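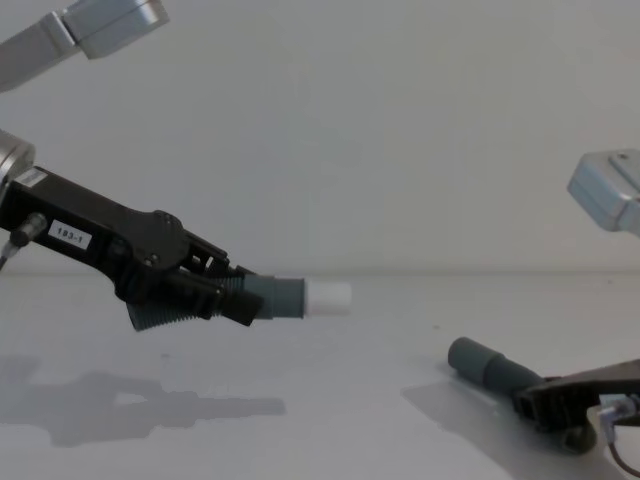
Friday, 4.40 pm

Glue trials, day 2. Berix batch still hasn't gelled. Tin says 5 hours, and the tin is an optimist. Mathias formula went off in the pot while I was looking for a stirrer, so that's one too slow and one too quick.

Weighed out another 200 g of Prutus filler, sieved this time. Ingvild Haugland reckons the lumps were damp from the store – probably right, she usually is, and she left a note on the lid saying so.

Lap joints for Monday: same birch offcuts, lighter clamping. Wipe down with meths first. Find the good scales.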